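Trela: a listening set of archived chant and choral recordings

Read this before you use the numbers in anything you plan to publish.

What it holds

Trela has 1,671 clips cut from 184 tapes of unaccompanied singing, mostly psalm singing and farm chants. The tapes came from the Dalsgaard collection. Each clip has a WAV file and a row in clips.csv with tape, side, start time and a style label.
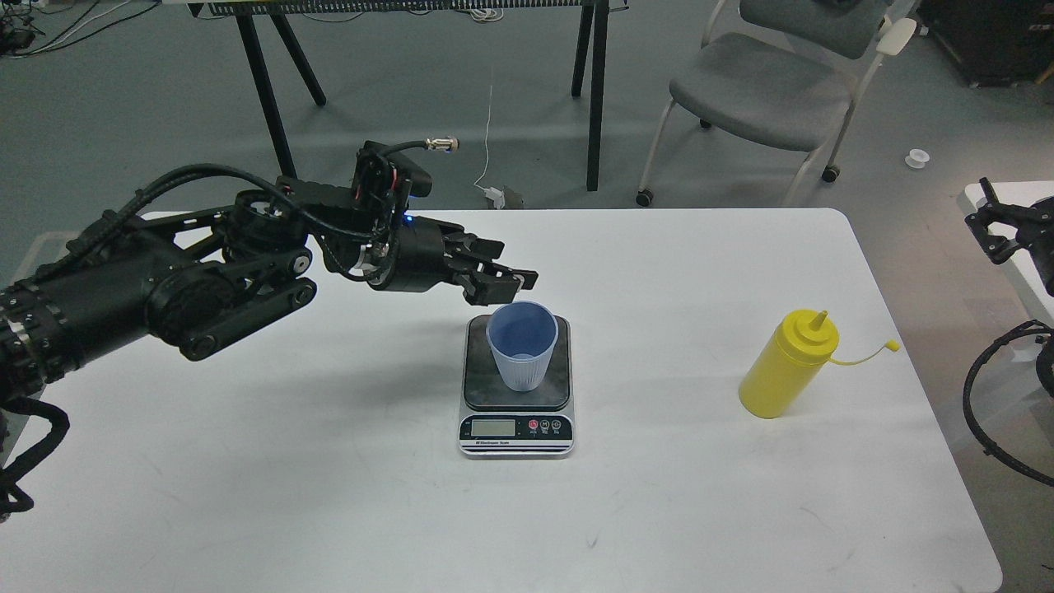 Labels

I don't trust the style labels much, and you shouldn't either. They were copied from the tape boxes, and whoever wrote on the boxes used "old style" for anything slow. Ragnheiður Steinarsdóttir relistened to 90 clips and disagreed with the box on 31 of them. Her calls are in the column relabel. The other rows leave it blank, and blank does not mean confirmed. 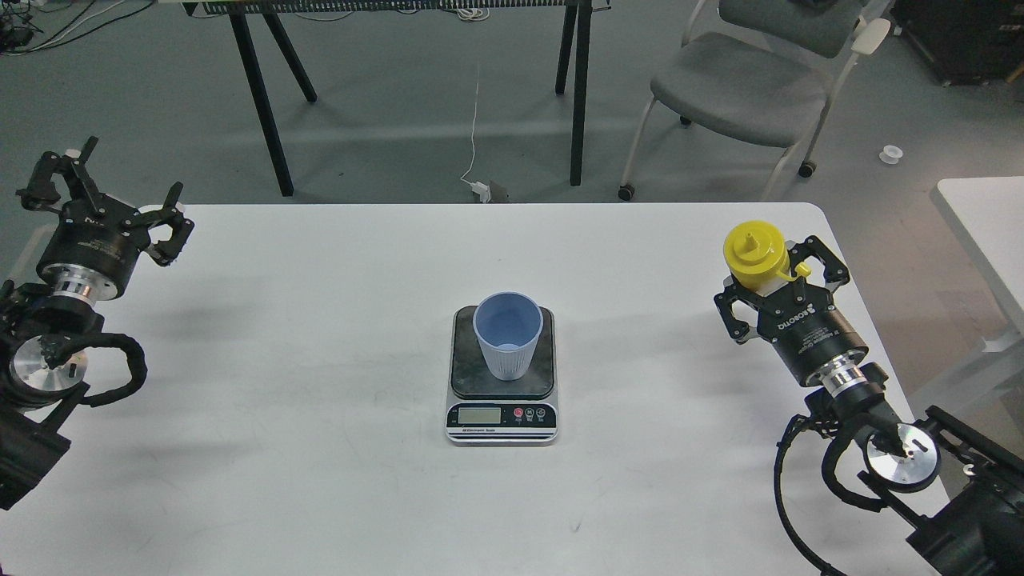

Pitch is another weak spot. Several decks ran fast, and we had no reference tone for most reels. Any claim about a choir's tuning drawn from these files needs a second source. Intervals inside a single clip should hold up better, but I'd still check for wow on the longer notes.

Splits

train.txt and test.txt are divided by tape. Some singers turn up on more than one tape, so a high score on singer identification may only show that your model has met them before.
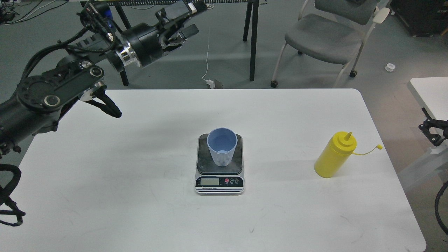 Domen, February

Side B of the psalm reels has been recut. The old start times were late and clipped the first syllable. If your copy has no column named recut, download it again. Dates of recording are still missing for most tapes, and I would rather leave them out than guess from the handwriting.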